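Skotau folding table, white top

The Skotau is a work table for sorting, folding and inspecting garments and flat textiles. It is supplied with a smooth, matte white top so that stains, pulled threads and open seams show up against the surface. The top is replaceable and is fastened from below with nine screws.

Width is 2000 mm. Maximum distributed load is 97 kg. The frame is available in fixed height only — the adjustable version was dropped from the range in February. Order number 1729 covers the table with top; the frame alone has to be requested separately.
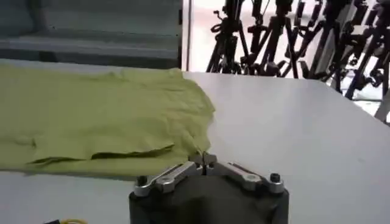
Basasa Textile Care Equipment — Tables and Work Surfaces

A yellow-green cloth on a white top, creased and with one fold across it. Bright, even colors like this are easy to judge on white. For white linens and undyed cotton, order the dark gray top instead. It has the same dimensions and uses the same screws.

Care: wipe with a damp cloth and a mild detergent. Do not use scouring powder, which leaves shiny patches on the matte finish. Steam irons must not be set down on the bare surface. Dye from damp garments can transfer if they are left overnight, and marks of this kind are not covered by the warranty.

Delivery is from the Drosen warehouse, flat on a pallet. Assembly takes two people roughly 20 minutes. Leveling feet are in the bag taped to the left leg.

Replacement tops and spare feet: contact Fatima Onyeka, parts desk. Please quote the order number and the width.

Data sheet revised 2022-05-06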